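Folding and Caring for Children's and Soft Clothes – Your Questions

Do I need a table for folding?
Not at all! Plenty of our Jallside customers fold on the floor, and a tatami mat is lovely for it – firm, flat and kind to the knees. Just give it a good sweep first, going along the weave.

How do I fold something with a wide neckline or a contrast trim?
Lay it out, find the little label so you know which way is up, and smooth the trim before you touch anything else. Then bring both sides in and fold it up from the hem.
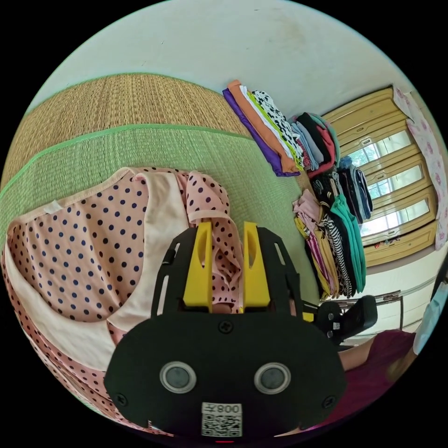

If the fabric bunches, lift it by a small pinch, give it a gentle shake and let it settle again. Mavis Baptiste, who runs our Saturday folding mornings, does this with nearly every dotted or printed piece, and the colour patterns do line up more neatly.

Will pale trim pick up dye in the wash?
It can, so wash it cool with similar colours the first 2 times.

Can I drop in on Saturday?
Please do, and bring your own basket.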